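September, evening

I am tired but the first wall of the house in Udescombe is ready for its siding. We took off the old boards on the north side and I found soft wood under the window, more than I hoped. The man from Imer delivered 40 new boards before lunch.

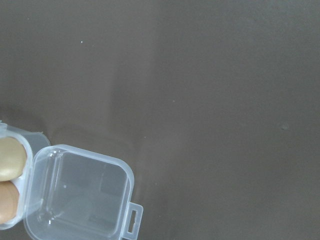

They must rest for some days before we nail them, so I put them in the garage on wood strips. I wanted fiber cement, but the price was 2000 more and I could not agree to it. Cedar needs paint or oil again later, I know this.

I asked on the Pluseck forum if I should paint the back of the boards too.
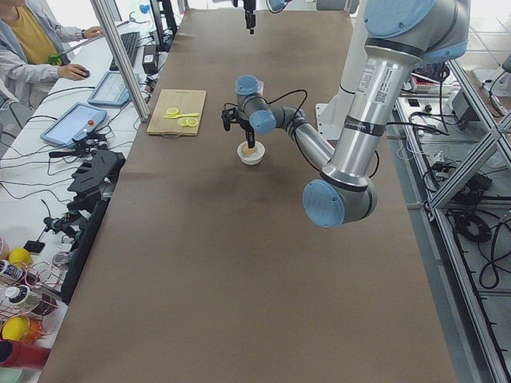 Yes, always the back, and the cut ends two times, wrote Peixoto. If you skip the ends, the water goes in there first and the paint comes off in a few years.

So I will do it, even if it takes me all of tomorrow. The primer did cost 340, and I don't want to buy it again.
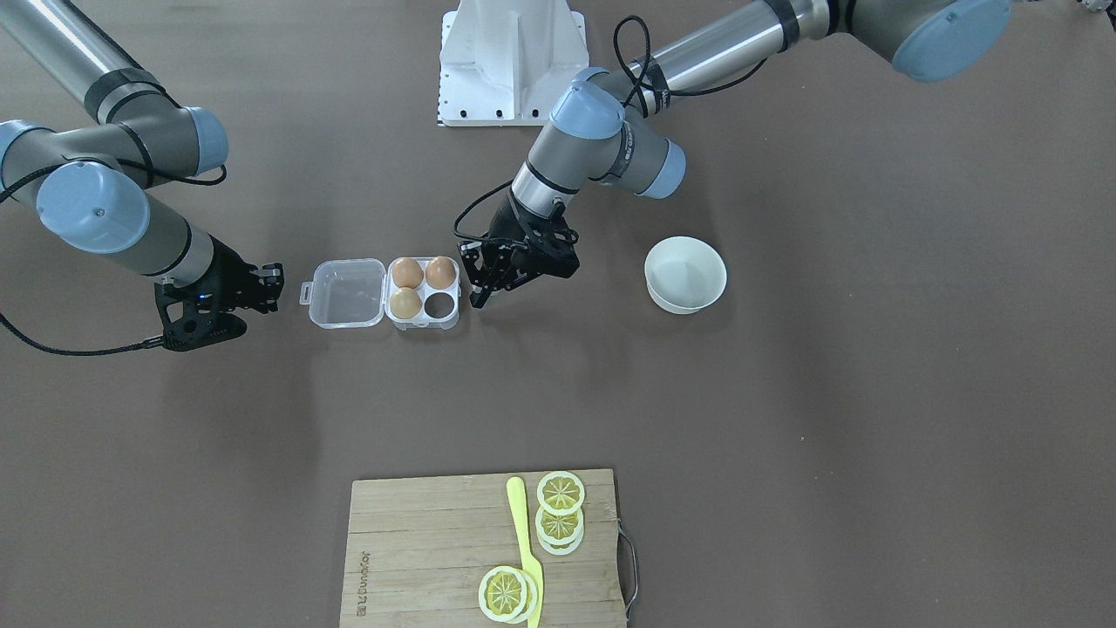 For tomorrow

Cut out the soft wood under the window. Buy a wider brush. Ask Imer for 14 more boards.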